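Changes to the Household Paper and Card Collection

From May, the Piltis district will collect household paper and card every second week instead of once a month. The change follows a trial on the Mandier side of the district, in which 397 households took part over the winter. The council thanks every household that returned its survey form.

Collection days for general waste are not affected. Residents of Mandier will keep the day they already have. Residents of Villanueva Road and the streets leading off it will have their paper collected on Friday, together with glass. A printed schedule will be delivered to each address before the first collection, and further copies may be picked up at the front desk of the district office.

Paper and card should be placed at the curb by 7 a.m. Crews now begin their route at the north end of the district, and streets that were formerly visited at midday may be served much earlier. Items set out after the truck has passed will remain until the next collection and should be taken back indoors in the meantime.

The following items are accepted: newspapers, magazines, office paper, envelopes with or without windows, cereal boxes, egg cartons, and corrugated card. Boxes must be flattened. Large boxes, such as those used for furniture or appliances, should be cut down so that they fit inside the bin with the lid closed. Card left beside the bin was the most frequent cause of complaint during the trial, particularly on windy mornings, and crews have been instructed not to take it.

Waxed cartons, paper cups, wallpaper, and any card soiled with food cannot be accepted. Pizza boxes are a common question. The clean lid may be torn off and recycled — the greasy base belongs with general waste. Shredded paper is accepted only in a closed paper bag, as loose shreds are carried off when the bin is tipped.

Households that require a second bin may apply for one at no charge. The application form has been shortened to two pages and no longer asks for proof of residence where the household is already registered for collection. Delivery of a second bin takes some 13 working days. Apartment buildings with shared bins should apply through their building manager, who will receive a separate letter.

The drop-off point at the Tarnar depot will remain open to residents throughout the year. It accepts the same items as the curbside collection, as well as books. Vehicles with trailers are asked to use the rear entrance, where there is room to turn. Commercial paper waste is not accepted at the depot and must be handled under a separate contract.

Residents who need assistance in bringing a bin to the curb may register for the assisted collection. Existing registrations will carry over to the new schedule and do not need to be renewed — a change of address, however, must be reported in writing.
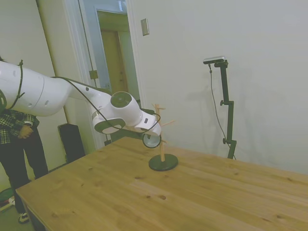 Questions about the new schedule may be put to the district office in person or by telephone during normal opening hours. Missed collections should be reported by the end of the following working day.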